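Section 3: Clearing and Vacuuming a Carpeted Bedroom
Velluto Upright Vacuum, Home Guide

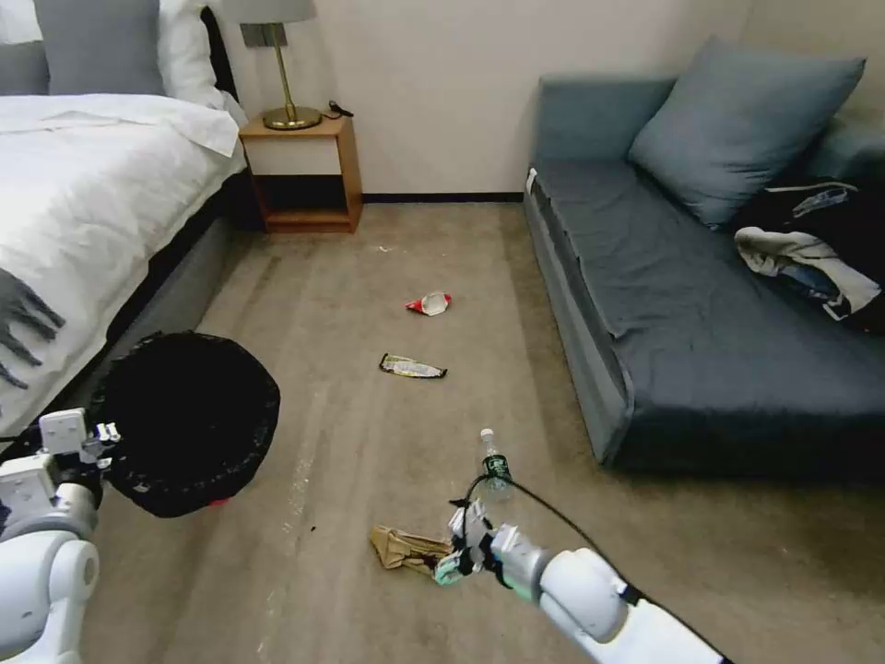 Clear the floor before you plug in the vacuum. The Velluto picks up crumbs, lint and grit. It is not made for wrappers, paper or fabric.

1. Pick up wrappers and other large trash by hand. Flattened candy and snack wrappers can cover the intake completely.

2. Lift any duvet or blanket that hangs over the side of the bed and fold it back onto the mattress. Do the same with fringed throws.

CAUTION: Tassels and fringe can wind around the brush roll. If this happens, switch off and unplug the vacuum before pulling them free.

3. Move clothing off the sofa edge and into the wash or a closet.

4. Check the nightstand for loose cords. Tuck lamp and charger cords behind it so they do not drop into the path of the brush.

5. Set the height dial to 3 for low carpet. Use a higher setting if the vacuum is hard to push.

6. Start at the wall farthest from the door and work backward in straight, overlapping passes. Go slowly between the bed and the sofa.

7. Fit the crevice tool and run it along the baseboard and the lower edge of the bed frame.

NOTE: Worn streaks in a walkway are flattened pile and will not vacuum out. A second pass across the streak may raise the fibers a little.

8. Empty the bin when the dust reaches the fill line. Rinse the filter every 40 hours of use and let it dry fully before refitting.

For carpet stains, see Section 4.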